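Talks > Workshop notes > Keeping hand-held grippers healthy

Speaker notes: looking after one pair of grippers
Ekaette Odukoya, Polldale, 1st September

Opening. Say thank you to Cosimo Negri for the slides. Explain that I speak only about one pair, the one we call Igwe, and only about its daily care. Ask who has used such a pair before, and wait for the hands.

Slide 1 – before the session
Our operator keeps both grippers low and looks down at them. This is the moment for the first check. Look at the marker tags on both sides, then at the green light on each block. Speak slowly here, people like to write this down.

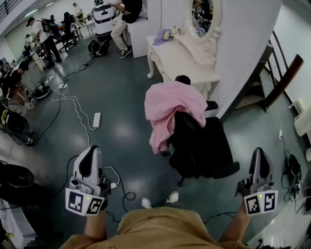 Both grippers in hand, tags and green lights toward the operator.

Next come the cables. Follow each one with your eyes from the gripper to its other end, and move it away from the feet before you start. In May we lost 40 recordings from one pulled plug, and Gilmar Prado needed 3 days to find it. Tell this story, it always helps.

Slide 2 – soft materials
Knitted fabric is the most difficult for the jaws. It folds into the gap between the white jaw and the gray body, and small fibers can stay behind. After every 60 grasps we stop, open the jaws fully and clean the gap with a dry brush – never with compressed air. Then we try the fastener in the round hole of the jaw with a finger. If it turns, tighten it by hand and write it in the log.

Point to the place where the pink fabric goes down into the gap.
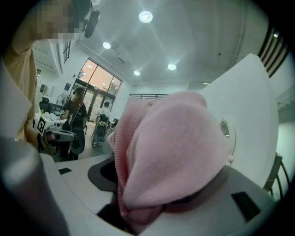
Slide 3 – what we replace
Igwe has now made almost 1190 grasps with its present pads. Chinyere Yusuf changes the left and right pads together, so that both sides close in the same way. After the change, calibrate again.

Questions. If someone asks about the Fimow pads, send them to Ayodele Adeyemi.

Related talks
Reading a gripper log
Cable care for small labs
Calibration after a pad change

Contact: Prandard workshop desk | © Prandard | Back to top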